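Two-arm cloth folding: bench rules and how to run a session

Draft 3, November 29, 2023. Dehua Lü, with fixes from Phúc Lương. Replaces the sheet taped to the Drikisach cabinet. Throw that one out pls.

Read before your first shift. Ten minutes. Applies to both benches, all garment tasks. Towels have their own page.

Before power on

E-stop first. Press it, see the light change on the panel, release it. Every session, even if the last person swears they did it.

Clear the bench down to the gray cloth. No mugs, phones, tape rolls. The cloth cover itself should be pulled flat, clips under the edge. If it slides when you drag a palm across it, re-clip.

Basket goes beside the bench, not on it. Rim below the tabletop if you can manage it. The arms know where the table is. They do not know where the basket is.

Sleeves rolled, lanyards off, long hair tied. Hoods tucked in.

Check the fingertips on all grippers. Wipe with a dry cloth. Worn tip = swap it now and write it in the log.

Speed

Set the cap in Cudano before you enable the arms. Cap for cloth is 12 percent. Not 20, not "just for the reset." If you need it higher for some reason talk to Phúc and get it in writing.

Grip force: use the soft cloth preset. Hand-tuned values from last month are gone, dont go looking for them.

Who does what

Two people per bench. One drives, one watches. Watcher keeps a hand near the stop and does nothing else. No typing notes, no sorting the next garment. Swap every 14 runs or when either of you gets tired, whichever comes first.

Say "hands in" before reaching over the bench. Wait for "paused." Then reach. Driver's hands come off the controls while the other person is in there.

Starting pile

This is where most bad runs come from. Steps:

1. Arms at home, paused.
2. Take one garment from the basket. One. Shake it out.
3. Drop it from about elbow height onto the bench. Let it land how it lands. Don't arrange it.
4. If more than half hangs off the edge, pick up and drop again.
5. Hands out. Call "clear."
6. Driver resumes.

Don't help it along by tugging out a sleeve. We had 454 runs from the Arango batch where people had pre-opened the collar and all of it had to be relabeled. Nobody enjoyed that week.

Picking up and spreading

Go for an edge or trim if you can see one. Ribbed or doubled fabric holds better than a single thin layer. Come in low, close slow, lift a little, stop. Look at what you've got before pulling.

Two grippers on one garment: one holds, one moves. Both pulling at once is how seams go. If the cloth goes tight between them, open the moving one first. Always the moving one.

Keep fingertips apart by at least a hand's width. Grippers crossing over each other = stop the run, mark it aborted, home both arms.

Printed areas: don't pinch the lettering. It cracks and flakes, and the flakes get in the finger pads. Grab plain fabric or trim.

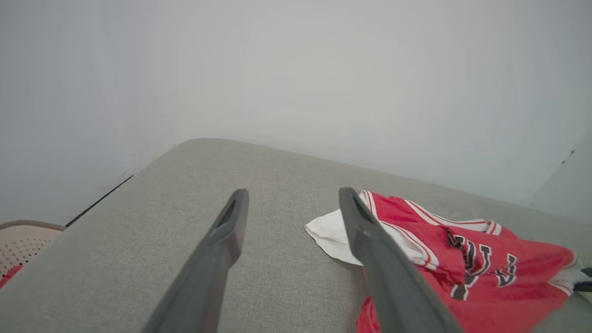
Red jersey on the bench, black gripper tips at the white trimmed end, away from the lettering.

Jerseys in particular. Slippery ones need a second look after the lift. If it creeps in the grip, set it down and regrip, don't squeeze harder.

If something goes wrong

Garment falls off the bench: pause, call "hands in," pick it up, start the run over. Don't fish for it with an arm.

Fabric caught in a finger joint: E-stop. Work it out by hand with power off. No scissors near the cables please.

Arm makes a noise you don't know: E-stop, tag the bench, message Dehua. Leave everything where it is, incl. the garment.

Anyone gets touched by a moving arm, even a tap: stop, write it up same day. It's not about blame, we need the joint positions from the log and they get overwritten after 2000 entries.

Ending the session

Grippers open and empty. Arms home. Power down in Broveck order, left then right. Garments back in the basket, basket back on the shelf. Torn ones in the separate bag, with the run number on a bit of tape.

Log sheet: names, start and end, aborted runs, tip swaps. Initials from both of you.

Still open: whether the watcher needs a second stop button on the window side. Should be settled in December. Until then stand on the door side.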